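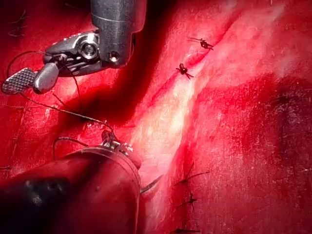 Uzor Suture Skills Group, Plendville | Member notes

Most of my notes from the Brergate sessions concern thread length, and I have finally put them in one place. The topic is interrupted stitches, tied with instruments, with the tails cut short.

I cut the thread to 11 cm for a single stitch. A longer piece gives more room for the first wrap and then gets in the way for everything after it. The spare length lies across the tissue, drifts over the knots already placed, and gets picked up with the next bite. A shorter piece is tidy but leaves very little tail once the second throw is down. If the same thread has to serve for two stitches, I add length and accept the extra handling.

Slack is the next problem. Thread left loose near a wrist joint will find a pivot or a gap and hang there. Before a pull, I trace the thread by eye from the needle back to the free end. If any part of it passes over or behind an instrument, I clear that first. Pulling through a snag loads the stitch from the wrong side and can open the bite.

For the wraps, the jaws doing the wrapping stay close to the tissue and the thread is brought around them. The free end should be short enough to reach with a small movement, and the grasper should be open before it gets there.

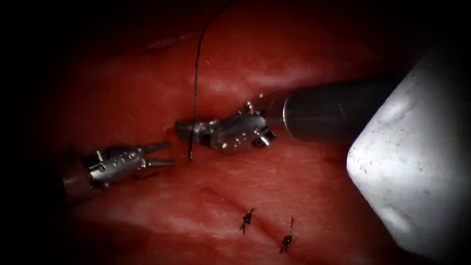 Needle driver closed on the suture, grasper open on the opposite side.

Grip position matters more than grip force. I hold the thread well back in the jaws when I need to pull and near the tip when I need to place it. A hard grip on the working length flattens the strand, and a flattened strand does not slide well in the second throw. Filine braided is more forgiving here than the Filine monofilament, which keeps a memory of the packet and wants to spring back into a curve.
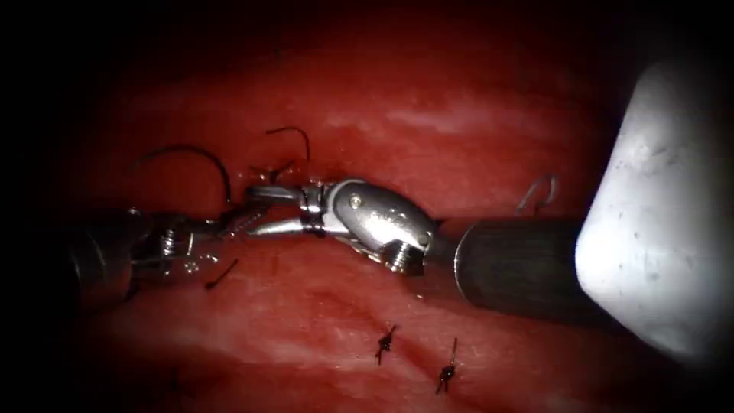

That springiness can be used. A loop that stands up off the tissue is easier to enter than one lying flat, so with monofilament I let the curve form and move the jaws into it. With braided thread the loop has to be built by hand every time.

My log is at 400 knots as of June. The two faults that recur are a first throw that loosens before the second is seated, and tails cut uneven. The first improved when I began to lay the second throw in the opposite direction every time, without exception. The second is still in the log most Thursdays.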